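Home | Projects | Interviews | Forum | About

A Spare-Room Arm That Handles Glass
By the Idstead Workshop Notes desk
6 October 2018

The builder started on the arm, which he calls Gastik, in April. He has a white table, a rack and a box of cheap test tubes. "I wanted a job where a mistake was obvious," he said. "Glass is good for that."

The first fingers were printed solid and had no give. He went through 8 versions before he liked one. "The foam pad did more than any code I wrote."

He fills the tubes with colored water so he can tell the runs apart. A run is 100 moves, and his best so far had 64 clean ones.

Gripping is mostly solved, he said. Lowering a tube into the rack is harder.
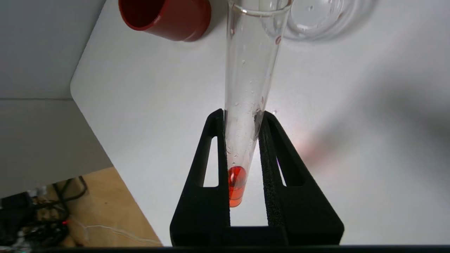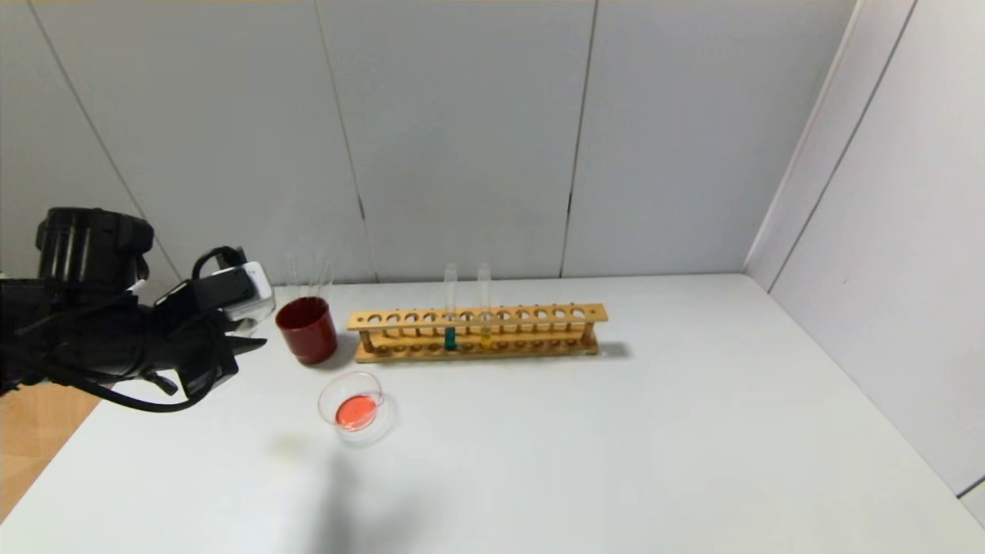
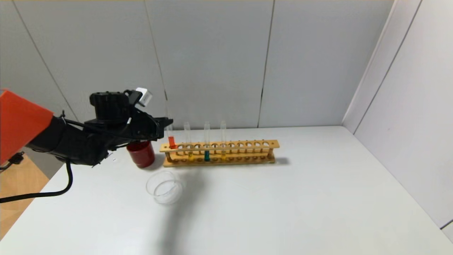
"If the tube leans even a little, it catches on the hole," he said. He plans to slow the last part of the move and try a softer wrist.

Comments (3)

stokar: What foam did you use? Mine peels.

benchrat: Same trouble with leaning here. Slower helped.

tallow: Please post the finger files.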